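The Tray

Sabina Nanayakkara had been waiting for this tray for weeks, and when it finally came she carried it up the stairs two at a time, which she had not done since college!

It was only a desk tray. Black, square, three compartments, the kind of thing most people buy without looking at twice. But Sabina had moved to Parnbridge in March with 31 boxes and a great deal of hope, and six months later she still couldn't lay her hands on a stamp when she wanted one. She had tried a cookie tin. She had tried a soup bowl. She had tried, for one bad weekend, keeping everything in the pockets of a raincoat hung on the back of the door, and had gone out in the rain wearing a jacket so as not to disturb the system.

Now she had a real tray, and the whole evening, and a pot of ginger tea. She wrote the date on the first page of a new notebook, 9/12/24, and under it she wrote "Desk," and underlined it.

"You're going to love this," she called down the hall to her brother-in-law, Prakuvitz, who was staying until his apartment was painted and who was lying on the couch with his shoes on.

"Love what?"

"Compartments!"

She heard him turn over.

The big compartment was the problem, of course, or the pleasure, depending how you looked at it. It took up the whole right half. A person could do anything with a space like that! Pens could lie down full length in there. Scissors could. She thought of the letter opener that had belonged to old Mrs. Ekedau on the second floor, who had pressed it on her at the mailboxes with no explanation at all, and which had been sliding around the bottom of a tote bag ever since. It would fit. It would fit beautifully, on the diagonal if it had to.

The small ones were easier. Stamps up top, paper clips below. Or clips up top, so you wouldn't have to reach over the stamps, and the stamps below where they could stay flat and calm. She drank half a cup of tea over that one.

Then there was the tape. Sabina loved tape. She had always loved it, the sound of it, the small exact rip at the end, and she owned two rolls that she considered good ones and kept near her at all times. Neither was going in any tray. They had their own side of the desk, over on the left, and she liked them there, the wide one and the little one with the green inside. And the snack bar could stay on the right, because a person sorting things needs something to look forward to.
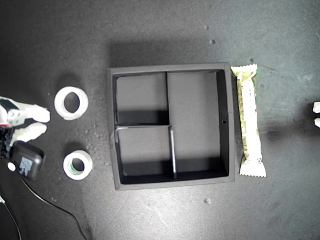
Prakuvitz wanted to know why she didn't just put the snack bar in it, if it was so empty. He had come as far as the doorway with his hands in his sleeves. In his opinion a tray was a tray, and whatever you put in first was what it was for, and that was how his mother had run a kitchen for forty years.

"It isn't a snack tray," Sabina said.

"It could be, though."

"It's for the desk!"

"The snack's on the desk."

She opened her mouth and shut it again. The awful thing was that she could see it. The bar lying in the big compartment, safe and easy to find, and beside it, in the small ones, almonds maybe. Those little sesame candies from Siddiqui, the shop by the bus station, the ones she always bought and then lost. She could see it so clearly that the letter opener, in her mind, began to slide back into the tote bag.

"You could have raisins," Prakuvitz said, coming a little farther in.

"I don't like raisins."

"I do."

She poured him what was left of the tea. They stood over the desk together and talked it through properly, and it was the best talk they'd had in the whole visit. He was surprisingly good on paper clips. He felt they wanted to be in the top one. He felt strongly about it, in fact, and when she asked him why, he said that they were cheerful and ought to be seen, and she laughed so hard she had to put her cup down on the floor.

It was past ten when she went to get the tote bag. The letter opener was at the bottom, under a scarf and a bus schedule, and she wiped it on her sleeve and laid it in the big compartment, where it went in straight with room to spare.

"Huh," said Prakuvitz. "Look at that!"

Then he ate the snack bar.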